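Ticket: tracking dropouts on gripper pair during open day demo
Site: Pororville, main hall
Opened: September 11, 2020
Status: Monitoring
Priority: Medium
Component: hand-held grippers, marker tracking

Summary
Tracking on one hand-held unit dropped out repeatedly during the visitor session. The other unit was stable throughout. The session log has 27 dropouts, nearly all shorter than 500 ms. Two were long enough for the recorder to close the episode and start a new one.

Steps to reproduce
1. Start both units and wait for the pose stream to settle.
2. Work with the two units facing each other at close range.
3. Turn the marker cube away from the opposite unit, then back.
4. Watch the status line. The pose freezes, then jumps when the marker is picked up again.

Same procedure at the Anamcombe bench gave no dropouts in 88 trials. The bench has a matte floor and no overhead spots. Firmware and calibration file are identical at both sites.

Tried so far
Restarted the recorder. No change.
Swapped batteries between units. No change.
Reloaded the calibration file from the bench. No change.
Lowered exposure by two steps. Fewer dropouts, but the background went too dark for the task labels.

The hall has fluorescent fixtures, a bright ceiling spot and a glossy floor that reflects all of it. The cube is pale gray with the marker printed on the front face, so contrast at the marker border is not great to begin with. View from the second unit, with the pink object at or just beyond the cube unit's fingers: 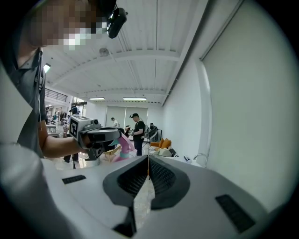
Gavalas: We had the same symptom at the Tasham demo in a room with similar lighting. Exposure was part of it, but the bigger factor was the detector threshold. Default is 185, tuned for bench lighting. Try the adaptive setting before touching exposure again. Also check that the marker border is clean – fingerprints matter more than you would expect.

Update 1
Exposure restored to default, adaptive threshold enabled, marker face wiped. Ran the facing-units procedure for around ten minutes with the hall lights on. Three dropouts, all short. No episodes closed early.

Update 2
Repeated with the spots switched off at the wall panel. No dropouts. The spots have to stay on during visiting hours, so this is a data point and not a fix.

Remaining
Reprint the marker on matte stock with a wider white border.
Add a warning tone when the pose freezes, so the operator can hold still until it recovers.
Rerun the full procedure in the hall before the November visit.

Leaving the ticket open until the reprinted marker has been tested on site.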